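# Fosturden craft patterns

Jul 29, 2023
By M. Ó Súilleabháin

A collection of written patterns for small home crafts: felt birds, paper wreaths, salt dough ornaments and the like. There are 293 patterns, each a plain text file with a materials list, the steps and a drying time where one applies.

## Contents

- `patterns/` one file per pattern
- `templates/` cutting shapes, to print at full size
- `materials.csv` every material named, with the usual substitute 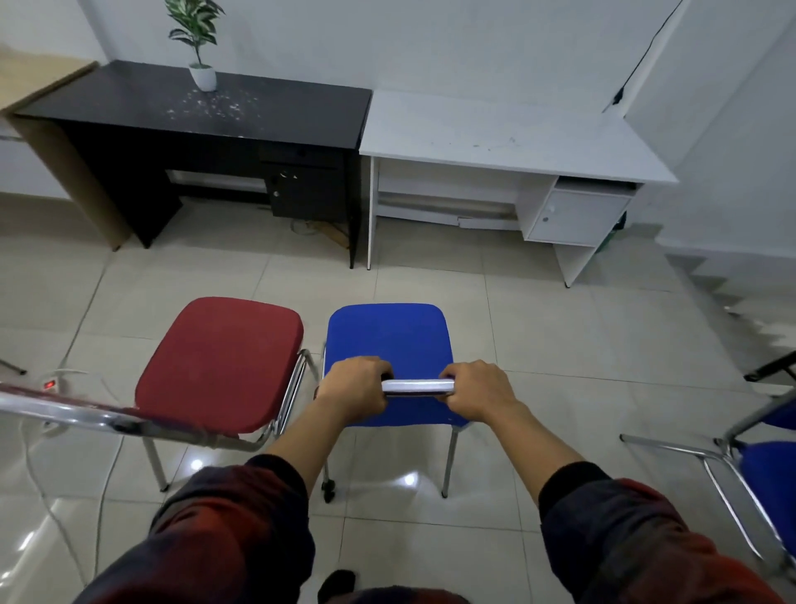

File names use the pattern number and a short title. Numbers are never reused, so there are gaps where a pattern was withdrawn in June. Measurements are in centimetres. Older patterns gave glue amounts in "dabs" and these have been left alone.

The Javdale set (60 patterns) has no templates. Draw your own from the sizes in the text. 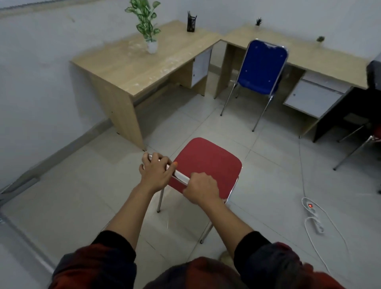
Veltholm Craft Club, Patterns Group

## Known problems

- 20 of the wreath patterns don't give a wire thickness.
- "Moss" can mean dried or preserved moss. Check the materials list before buying.
- Spellings of "moulding" are mixed.

## Use

Copy and change the patterns freely for home or classroom use. Please ask before printing them for sale. Corrections should quote the pattern number and the step.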